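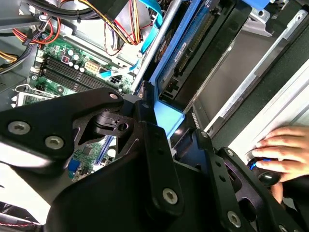 Search products Go

Celleck Bench Adaptor, two-finger, for desktop teardown cells

The Celleck is a mounting and fingertip kit for small arms working on PC towers in a home or shared workshop. It was drawn up by Davina Innes and Pak-hei Hung for their own bench and is now sold in short runs by Iminero. Part no. 2079.

The kit covers drive carriers, memory modules and light connectors. It does not cover heatsinks or anything held by more than one screw. 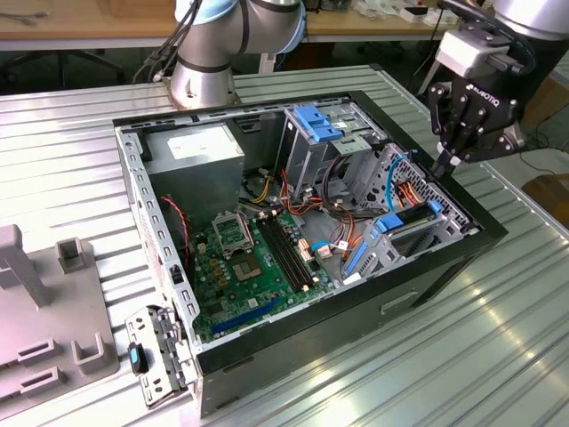 Minimum clearance over the case wall is 46 mm with the wrist camera fitted. Cases should lie flat, open side up, against a fixed stop. Two-arm layouts need separate emergency stops -- one shared button is not supported.

Contents: 2 fingertips, adaptor plate, screws, hex key, printed drilling template. Total mass is some 84 g without screws. 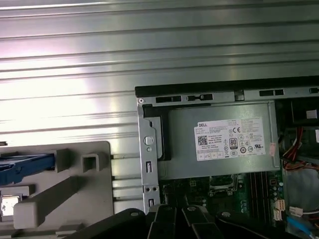

Disconnect the mains lead before any run and leave the tower to stand. The power supply is to be taken out by hand; its weight is outside the rating of the fingertips.

Grip force should be set low and raised in small steps. Plastic carriers mark easily, and a module held off-centre will twist as it clears its guides. Approach along the line of the part -- with a blue-framed module tilted between the fingers, as here, the wrist has to follow the same diagonal. Keep the tips clear of the gold pins.

Fitting notes revised 5 Mar 2020, I. Price. Spare fingertips are sold in pairs.

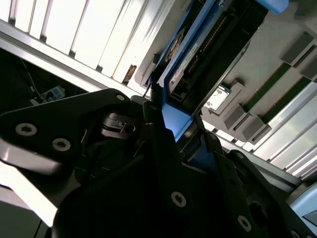
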